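Wysocka Wrist Camera and Hand Tracking Kit
Equipment and Methods

Posted April 5, 2018 by the web editor
13 shares | 3 comments

The Wysocka kit is a compact recording unit for robotic arms that work in homes and small kitchens. It consists of a small camera mounted at the wrist, a mounting ring, a cable guide and the Leneck software, which matches each picture to the position of the arm at the time it was taken. The kit is offered to research groups that study how a robot can judge the location of its own fingers from pictures alone.

Most tracking methods rely on a camera placed on a wall or a tripod. Such a camera loses the hand when the arm turns or leans over a sink. The Wysocka camera travels with the arm and keeps a close view of the working area. Its pictures are harder to read, as the hand may be blurred and one part of the machine may hide another. The Leneck method was developed for pictures of this kind.
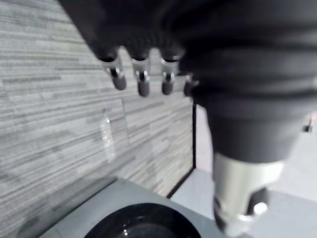

Mudine Institute | Department of Household Robotics

Four fingertips with rounded dark pads are in view over the area between a tiled backsplash and a black sink basin. The short metal joint near the base of each fingertip is the main point of reference for the method. The software looks first for these bright joints, then estimates where each pad ends. The fingertip at the far right is partly tucked behind the forearm and receives a lower confidence score. Glare on glossy tile can be mistaken for metal, and the software therefore compares each bright area with the known shape of the hand before it is accepted.

The method was tested in the Pisau kitchen laboratory in October. The test set contained 768 pictures, none of which had been used to train the software. The median error in fingertip position was 3 millimeters when all the joints were visible. It rose to 13 millimeters when two or more joints were hidden. Results were weakest over dark basins, where the pads and the background have similar brightness. Work on this problem continues.

Supplied with the kit:
Camera and mounting ring
Cable guide and 2 cables
Leneck software with a research license
Printed calibration sheet

Calibration should be repeated whenever the ring is removed from the arm. The camera is not sealed against water and should not be used while a faucet is running. Requests for a loan unit may be sent to the department through the equipment form.

Comments (3)

labuser_k
Is the test set available separately? We have our own camera and would only need the pictures.

Equipment Desk
The test set may be requested on the same form. Please select "data only."

tmr
We saw the same trouble with a black sink. A second light to the side helped somewhat.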